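Ollport plant closure / Annan sale

korkor_asamoah
Annan have confirmed they are selling the valve business to Rimska. Completion is due in May, price not given. The Ollport works goes with it. Does anyone know what happens to spares for the older actuators? We have 60 on site and three on order.

turbine_hall
Rimska told distributors the part numbers stay the same for now. I'd get your order acknowledged in writing before the handover.

n.darko
They said that when they bought Tratura as well. Eight months later we were requoted on everything, and a seal kit went up to 800.
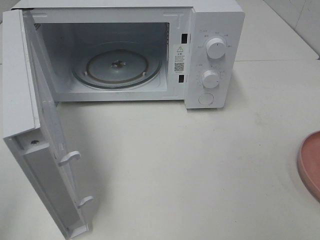 I've nothing against the product. It's the support that suffers — the people who knew the old drawings took redundancy and the phone line moved abroad.

turbine_hall
Not my experience. Our Tratura orders have turned up on time and the service engineer is the same one as before. Which site are you dealing with, Nii?

n.darko
The northern depot. Perhaps you've been luckier with yours.

korkor_asamoah
Our agreement has 1,591 lines on it, so a requote would be a lot of work. Is it transferable without our consent?

boilerman_k
Look for the assignment clause, usually near the back. Ours lets Annan pass it to a buyer, but prices are held until the end of the term.

korkor_asamoah
Found it, same wording. I'll ask for the acknowledgement tomorrow and post what they say.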